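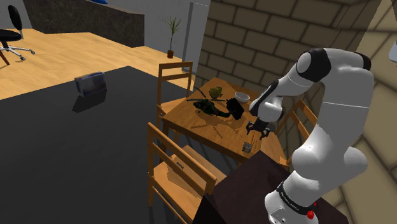

The arm on its base, with the gripper open above the wooden table.

How a Robot Arm Learns Its Way Around a Table

Pinondale is a shared workshop in Skavbridge. People go there to use tools they don't have at home, like a big saw or a 3D printer. On Thursday evenings, one group goes there to work on a robot arm.

A lot of their building happens on a computer. Before they ask a real arm to do a job, they make a room on the screen and put a computer-made arm inside it. The room is called Vimgate. It has a floor, brick walls, chairs and a table, and all of it was made with a computer. Making a pretend place that follows rules like the real world is called simulation (say it like this: sim-you-LAY-shun).

The parts of an arm

Your own arm bends at the shoulder, the elbow and the wrist. A robot arm bends too, and the places where it bends are called joints. The stiff parts between the joints are called links. On the Vimgate arm the links are white and the joints have black caps, so it is easy to tell where one part stops and the next one starts.

At the bottom is the base. The base has to stay still. If you stand on one foot and reach for something far away, you wobble. An arm with a loose base would wobble too, and it would miss the thing it was reaching for.

At the other end is the gripper. It does the job of a hand, but it has only two fingers. Try picking up a pencil with just your thumb and one finger. It works well. Now try it with a bowl. You will have to think about where to pinch, and so does the person who writes the program for the arm.

Things on the table

The group puts different objects on the Vimgate table. There is a small glass, a white bowl, a thin brown stick, a knobbly little green figure and a dark green toy helicopter lying on its side. Each one is a different kind of puzzle.

The glass is small and you can partly see through it. The stick is nearly the same color as the table, and that can make it hard for a computer to find. The helicopter has long thin blades that stick out a long way past its body. If the arm swings too low, it could bump a blade while it is trying to reach something else.

Olga Ortuño wrote the first program for the arm. She began with one small job: move the gripper over a corner of the table, open the fingers and wait. The arm did it wrong many times. Once it went straight through the tabletop, which can happen in a simulation when a rule has been left out. Olga added the missing rule, and after that the table was solid.

She kept a notebook of every try. By the end of January it had 212 tries in it. Nearly 30 of them were on the same evening, when she was trying to get the arm to stop in the right place without shaking.

How does the arm know where to go?

A program tells each joint how far to turn. Think about giving a friend directions with their eyes closed. "Raise your arm. Bend your elbow a little. Now turn your wrist." If you get one direction wrong, your friend's hand ends up somewhere else.

A small mistake near the base makes a big mistake at the gripper. You can test this with a long ruler. Hold one end and turn your hand a tiny bit, then look at how far the other end has moved. The longer the ruler, the farther it goes.

Up close

From across the room, you can see the whole arm but you can't see much of what is between its fingers. A close view helps with that. It shows the tips of the fingers, the narrow slot between them and the parts behind that join everything together.

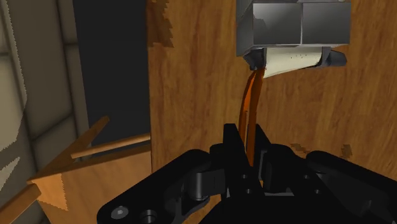 A close view of the two black fingers. Thin orange strands reach from the gap between them up to a gray box.

Bendy things are some of the hardest things to work with. A block keeps its shape when you push it. A strap or a string can twist, fold or swing to one side. Even the two orange strands in Vimgate have a gentle twist in them. A program that is good at handling blocks may be no help at all with a piece of string.

The close view also shows that the pictures are made by a computer. Look at the wooden board on the left side. Its lower edge has little steps in it, like the teeth of a saw. The computer has drawn a slanted line in small jumps. The group calls these jumps Tkachuk teeth, after the name of an old drawing program one of them used to have. They don't change how the arm moves, so the group leaves them alone.

Why practice on a screen?

A glass that falls in a simulation can be put back with one click. A real one has to be swept up. The simulated arm can also try the same job over and over while everyone eats a snack.

A simulation can't copy everything, though. Real tables can be sticky or a little crooked. Real motors get warm. When a program works on the screen, the group still runs it slowly the first time on a real arm, and everyone stands back.

Try it yourself

You need a friend, a table and a plastic cup. Put the cup on the table. One of you is the arm and closes your eyes. The other one is the program and gives directions, one joint at a time – shoulder, elbow, wrist, then fingers. You have 15 directions to get the cup picked up.

Swap places and move the cup. If the cup gets knocked over, write down which direction went wrong and start again from there.

Pinondale Shared Workshop, Skavbridge | Contact us | © Pinondale | Back to top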